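Stellwood Shared Workshop
Evening course: Build a gripper arm at home
Handout 4 — Closing the fingers on a round part
Revised August 3, 2026

What you need before this session

Your arm from handout 3 should be standing on its base plate, with all joints moving freely by hand. The gripper should be mounted and its cable fixed along the arm so that it cannot be caught in the elbow. If your cable is still loose, please fix it first. Last time two groups lost an evening to a torn connector.

You also need the simulator installed on your own computer. We use the package we call Vlad, which is on the workshop server in the folder Dradotach. It is a big folder (1,124 files), so please copy it at the workshop and not over your connection at home. The copy takes a few minutes, and then the program starts without a licence key.

4.1 Why we begin in simulation

In July we let everyone try the first grasp directly on the real arm. The result was one bent link and a lot of worry. This time every group does the exercise in Vlad first and moves to the hardware only when the program runs without a collision warning. The simulator is not perfect. Friction is too generous in it, and the fingers in the model are stiffer than the ones you have printed. But the geometry is good, and geometry is the subject of this handout.

4.2 The approach position

By "approach position" we mean the last position of the arm before the fingers begin to close. The gripper is already at the part, the fingers are open, and nothing touches. Many beginners pass through this position without stopping. I ask you to put a stop there in your program, with a wait of 500 milliseconds, so that you can look at it from the gripper camera.

When you look, check the gaps. There should be a gap on the left and a gap on the right, and they should be nearly the same. If one is clearly smaller, that finger arrives first and pushes the part sideways before the other finger helps to hold it. With a light cylinder this is enough to tip it over.
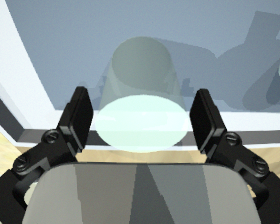 Figure 4.1. Approach position in the simulator: fingers open, a small gap between each pad and the cylinder.

In the figure the two gaps are of similar size, and the pads are turned inward towards the part. This is what we want to see before closing. Note also that the model shows the part as translucent. It is useful for judging where the far end lies, but please do not expect the same from the real camera.

A word about shadows. In the simulator the light is strong, and the shadows on the flat surface can look like objects. If you are not sure whether a dark shape is a shadow or a thing, rotate the view a little. A separate object will show its own sides, and a shadow stays flat on the surface.

4.3 Setting the opening width

The opening is set with the parameter open_width. The default in our configuration is a fully open gripper, which works but wastes time, and in a narrow tray the outer elbows of the fingers may hit the wall. Set the width in this order:

1. Measure the diameter of your part with the calliper, at the height where the fingers will hold it. If the part is tapered, measure at that height only.
2. Add 6 mm. This gives three millimetres of free space on each side.
3. Write the value into the file and reload the configuration. Vlad does not read the file again by itself.
4. Run the approach and stop. Look at both gaps.
5. If they are not equal, move the arm sideways in small steps. Do not correct it with the finger motor.

The last point is a common mistake. Both fingers are driven from the same motor, so you cannot move only one of them. Changing the width changes both gaps together, and the difference between them remains.

4.4 Closing

Close slowly. On the Ison controller board the speed is a number without a unit, and you may use values up to 59 in this exercise. Higher values are for people who have finished handout 6. The current limit must be switched on. It is off after every restart of the board — I have asked myself many times why, and I have found no answer in the manual.

Watch the moment of contact. On a round part each flat pad touches along a narrow line, so the part can roll between the pads if they are not parallel. On the real gripper you can glue a thin strip of rubber on the pads, which helps a lot. In the simulator, leave the pads as they are.

4.5 Check the screws

Before you go to the hardware, check the screws at the finger joints on both sides. They should be tight enough that the link does not wobble, but the link must still turn by its own weight when the motor is disconnected. If you feel a rough place in the movement, take the screw out and look for plastic dust in the hole. Do not use oil on printed parts. Dry graphite is in the drawer under the drill press.

4.6 Homework

Save your program with the stop at the approach position and bring it to the next session, together with your measured diameter and the value of open_width you have chosen. Please write down also one attempt that did not work, with the numbers. We will compare them at the table before we switch on the arms.

Groups who share a computer should make two copies of the configuration file, one for each arm. The zero positions are different, and mixing them up moves the gripper into the base plate.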